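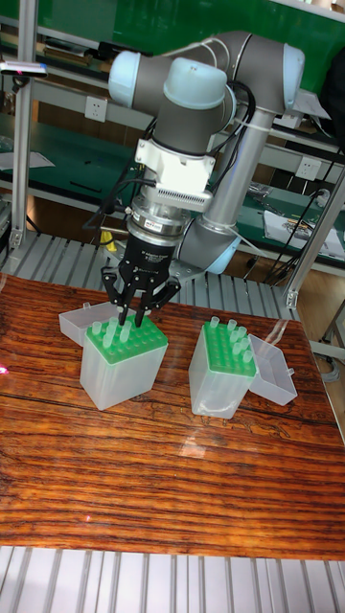
The arm picking up a tube at the Wandov shared workshop. Photo: Mamta Tiwari

Wandov's tube-sorting robot finally has a tabletop it likes

I stopped by the Wandov workshop Thursday evening to return a clamp I'd had since October, and ended up staying until they turned the lights out. If you've been following the tube sorter (and going by my inbox, a fair number of you have), there's news!

The short version is that it can now take a tube out of one box and stand it up in another without anyone touching the keyboard. It managed 22 transfers in a row while I was there, dropped the next one, and then went back to work after Shakuntala Rana fussed with a setting for a minute or two. She told me that was the longest clean run so far.

For new readers, Shakuntala keeps seeds. Lots of seeds. She dries them, puts them up in those plastic tubes with the cone-shaped bottoms, and swaps them with growers all over the county. Last winter she had 807 tubes to put in order by hand and swore she'd never do it again. Most people would have bought labels and a second shelf. She talked Mamta Tiwari into building a robot cell in the back bay instead, and I'm so glad she did, because it's been the most fun thing to watch in that building since the kiln.

They call the project Dosent. I asked what it stands for and got two different answers, so I'm leaving that one alone.

The arm is the gray one with the pale blue caps on its joints. The three-finger gripper on the end of it is newer. Their first one had two flat fingers, and Mamta says it was fine on square things and awful on tubes, which would spin as soon as they were squeezed. Three fingers close in from different sides and the tube stays pointed the right way. Well, mostly. If it comes up leaning even a little, the tip catches on the edge of the hole in the green rack and the arm stops to think about its life.

The boxes gave them more grief than the arm did. They used to slide. The arm would nudge one on the way out and every pickup after that would be off by the same amount, so by the end of a row it was closing on air. Both boxes now get lined up before each run, and the software checks the first tube before it trusts the rest of the row.

And then there's the table! I'd assumed the shiny reddish wood was a style choice, but no, it was the top of a side table Mamta had in her garage, and it happened to be the right height once it was set on the aluminum base. She's very fond of it. Shakuntala is less fond of it, as the varnish throws back a lot of glare and she spent most of a weekend moving lamps. They've agreed to keep it through the end of the build and argue again later.

Money, since people always ask me. Mamta keeps the receipts in a cookie tin and the total stands at $1,748, not counting the arm, which is on long loan from Pathak, the machine shop across the road. The gripper was the biggest single item. The cheapest was a bag of white cable ties, and she says she'd buy those again before anything else. An early version had the cables hanging free, and one of them snagged a box lid and sent it across the bay. They tie the cables to the forearm now.

The software runs on Kivo, the little control program a few members have been writing on club nights. It's still rough. There's a menu item that just says "don't" and I was told not to. But you can now tell it which hole to take from and which hole to fill, and save that as a list, so Shakuntala can plan a whole sort at home and bring it in on a thumb drive.

Reading labels comes next. At the moment the arm has no idea what's in a tube, it only knows where the tube is supposed to be. Mamta wants to put a small camera to one side and have the arm hold each tube up to it for a second before setting it down. Shakuntala wants to get through a full sort with the lists first and worry about labels after. They were still going back and forth on it when I left, and I wouldn't bet against either of them.

There's an open evening planned, and they'll run the arm for anyone who wants to see it. The back bay holds 14 people if everybody's friendly, so put your name on the sheet by the front door if you'd like a spot. Bring seeds if you have extra. Shakuntala is short on pole beans and would also take any of the small striped squash that did so well last year.

I did return the clamp, by the way.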